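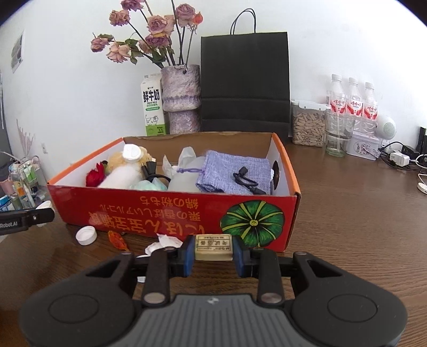

Went to the Pradix open day at Prakmont's place in Sevton, notes typed on the train so excuse the mess.

**Short version:** decent hand-held gripper, good demo, price still a mystery.

You get a queue number, then a go at the desk. Mine was 58. Five minutes each, which is tight. The task is dull and that's fine: pick small stuff up, put it in the cardboard box, take it out again. Box full of toys, pouches, cables, bags. I did the little block with the Chinese characters first. Easy. Blue pads hold it without much squeezing.

Soft things, less easy. Fluffy toy kept dragging the cables up with it. Took me three trys to get the pouch on its own.

**Good**
- two fingers, nothing to learn
- you can see what you're grabbing, mostly
- staff let you fail and didn't grab it off you

**Not so good**
- body is wide. In a full box you bump the sides
- wrist felt it after more than 30 picks
- loud room, missed half the talk on how the recordings get used

They said 767 recordings so far from visitors alone, and the Miyazaki office is running the same desk setup in November. Would like to see how theirs compares.

Asked about price twice. "Depends on the package." Ok.

Would I buy one? For a small lab, probaby, if the narrower body they hinted at is real. For home tinkering no. Go early if you go, by 2 pm the line was out the door and the coffee was gone.

4 out of 5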